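Uthai Chuensuk
1/ I spent December learning how to read my own water bill. Posting what I found in case you're in Sotholm or Windel and on the same rate plan.

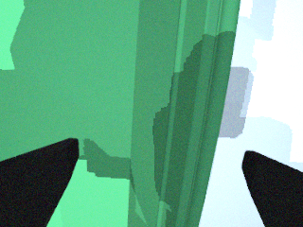

2/ The bill has two parts. One is the base charge, and you pay that even if you never open a faucet. The other is usage. I had been looking only at the total for years.

3/ My usage last period was 293 units. The one before was 202. Same house, same two people, no guests, and no garden to water that time of year.

4/ First thing I did was the meter test. Shut off every faucet, no dishwasher, no washer. Write down the reading at 10 p.m. and again when you get up. Mine had moved.

5/ Then the toilets. Put food coloring in the tank, wait, don't flush. If color shows up in the bowl, the flapper is leaking. The upstairs one leaked. The downstairs one was fine.

6/ A new flapper is a cheap part. Turn off the valve behind the toilet, flush to drain the tank, unhook the old one from the two pegs, hook on the new one, clip the chain. Leave a little slack in the chain or it won't seal.

7/ Did the overnight reading again after that. No movement.

8/ Somebody asked if the utility will take money off for a leak. Mine has a form for it. You send the receipt for the part and both meter readings. They told me to expect a decision with the next bill. Kragh has a different utility, so check theirs.

9/ Also look at whether your bill says "actual" or "estimated" next to the reading. I found one estimated bill in my folder from last year, and the one after it was high because they were catching up.

10/ I write the reading on the wall calendar now, once a month. Takes a minute. The meter lid is heavy, so bring a screwdriver to lift it, and watch for spiders.

11/ Will add the utility's answer to this thread when I get it.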